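Progress Report to the Irell Fund
Project: Siriwan motion planning and perception software
Prepared by: Billomwood Robotics Software Group
Date: 08/01/2022

Summary

Work on the Siriwan software continued on schedule during the reporting period, with one exception noted under Planning. The simulation environment is in daily use, and the perception module has been moved to the new message format agreed with the Fund in May.

Simulation and perception

The group completed 1,987 simulated runs in this period. Each run records joint states, planner output and rendered views from the simulated cameras. Early results showed that the segmentation step sometimes treated the shadow of the arm as part of the arm itself, and the planner then kept clear of space that was free. Shadow casting is therefore switched on by default in all rendered views, and the segmentation model has been retrained on them.
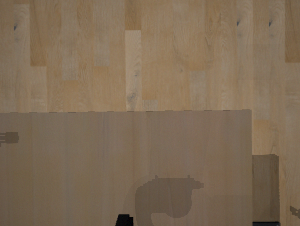 The retrained model makes fewer errors of this type, although errors remain where a shadow crosses from the work surface to the floor. Textured floors are harder for the model than plain ones, and the group intends to widen the range of floor materials before the next release. Depth estimates are not affected.

Planning and control

The planner was rewritten to reuse partial paths between similar requests. Median planning time on the standard test set fell by around 30 percent. The controller interface is unchanged, so existing task scripts run without edits.

Integration with Bruvis, the group's log replay tool, is six weeks behind the original plan. Time stamps from the controller and the renderer were found to drift apart during long runs -- a fault that had to be corrected in both programs before replay could be trusted. The correction is now in testing.

Next period

The group will finish the Bruvis integration, release the wider set of floor and surface materials, and begin trials of the planner on physical hardware at Billomwood. No change to the approved budget is requested. A revised schedule for the replay work will be sent to the Fund separately.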